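Elmont had never beaten Tuhiwai, and with 2 minutes left it was still 1–1. What a night! 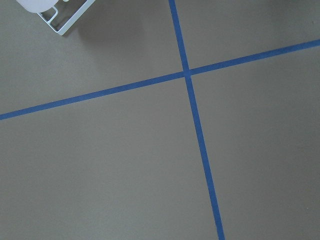
Gitau Nyamweya swore afterward that the whole stand knew the ball was going in before Javard even hit it.

He struck it from 20 yards – a gorgeous, dipping thing that kissed the post and dropped over the line.
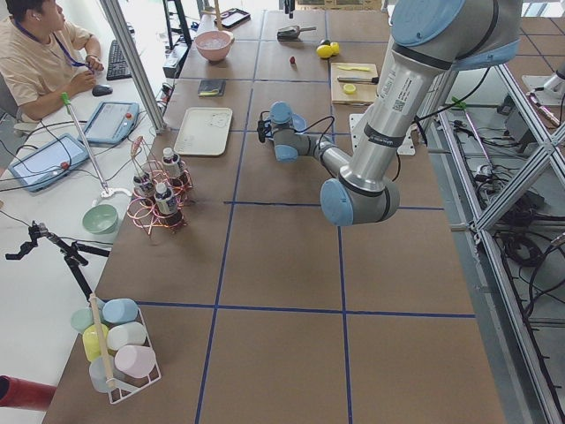 Then came the noise! Javard ran the wrong way, straight past his own bench, arms out, laughing like a kid in August.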